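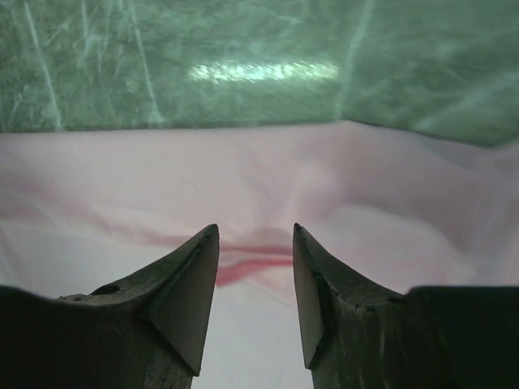 January, Tuesday, 10:40 at night

Went to the sleep talk after all. Elfriede Ammann had bought two tickets and her sister backed out, so I got the second one and a lecture in the car about keeping an open mind. I told her my mind was open enough and it was my wallet I was keeping shut. She laughed, but she had her checkbook in her coat pocket. I saw it when she paid for parking.

The speaker was a woman called Sofia Amaral. Good voice, good shoes, no notes. She told us she had not slept more than four hours a night for nine years and had tried everything, and then she found the Rena method and now she sleeps like a child. My own children never slept at all, so I don't know whose child she means. The method is this: you go to bed at the same time every night, you get up at the same time every morning, you don't look at a screen for the last hour, and you write down three things that went well. My mother could have told me all of it except the last part, and she would not have charged for it.

The price is 870 dollars. For that you get the workbook, a weekly phone call and a lamp. The lamp is made by Eberhard and it turns orange in the evening. I asked what it does that an orange bulb would not do, and she said it was a very good question, and then she answered a different one. I wrote that down on the back of the program. Elfriede pretended to be looking for a mint.

Then came the numbers. She put up a slide saying 211 people had finished the program and nearly all of them slept better. I wanted to know how many had started it. If a lot of them started and quit because they were lying there at two in the morning hating the lamp, then I would like to hear from those people too. Also "slept better" by their own say-so, after paying 870 dollars. I once paid too much for a coat and wore it for six winters telling everybody how warm it was. 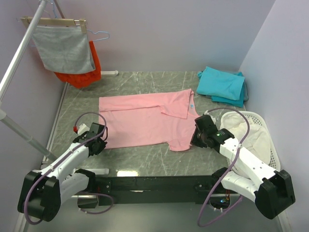 Elfriede says I do this with everything. She brought up the Toltedska drops, which I also made fun of, and which she swears fixed her ankle. Her ankle got better in the spring. It was also in a cast before that. I said so and we had a quiet few minutes on the highway.

To be fair to the woman (I am trying to be fair, it is nearly eleven and I am tired, which is the whole trouble), some of what she said made sense. She said most people who sleep badly spend too long in bed, trying to make up for it. I do that. I go up at nine-thirty with a book, and then I'm awake from two until the garbage truck. She said you should get up if you are lying there awake, and sit in a chair, and do something dull. I have heard this from the doctor as well, so I suppose it could be right. It annoys me when a sales talk has something true in it. It makes the rest harder to throw out.

The dull thing I picked is the Roltska manual, from the old dishwasher. I never threw it away. If that doesn't put me under I don't know what will.

What I can't get past is how they handle doubt. A man in the second row, big fellow in a green jacket, said he had done the free two weeks and felt no different. She asked him, very kindly, whether he had really committed. He looked at his hands. So if you sleep, the method did it, and if you don't sleep, you did it. I'd like to run a garage on those terms. I nearly said something, and Elfriede put her hand on my arm, and I didn't, and I've been cross about it ever since. He had a perfectly sensible complaint and he went home thinking it was his own fault.

She bought it, of course. She filled out the form at the table by the door while I got the coats. They knocked off 30 dollars for signing up on the night, and she told me that as if she had found the money on the sidewalk. I said that was wonderful. I should have said less, the way I said it.

On the other hand she has been up half the night ever since Walter moved out, and she's going to have somebody calling her once a week to ask how she is. Maybe that's worth something. I could call her once a week for nothing. I thought about that the whole way up the front steps and I don't much like what it says about me that I haven't been.

So here is what I'll do, with no lamp. Bed at eleven. Up at six-thirty, even on the weekend, even if I've been awake since two. No going up early with the book. I'll put the hours down in the back pages of this diary, good nights and bad ones, and I won't leave out the ones that spoil it. A month of that and I'll have more than she showed us on her slide, even if it is only me.

I am not writing down three things that went well. The soup was all right.

Coffee at intermission was terrible and I drank two cups of it, at eight in the evening, at a talk about sleep. They were handing it out free. I'll have to mark that next to tonight's hours or it won't be a fair start.

Call Elfriede Thursday. Ask about the lamp and be nice.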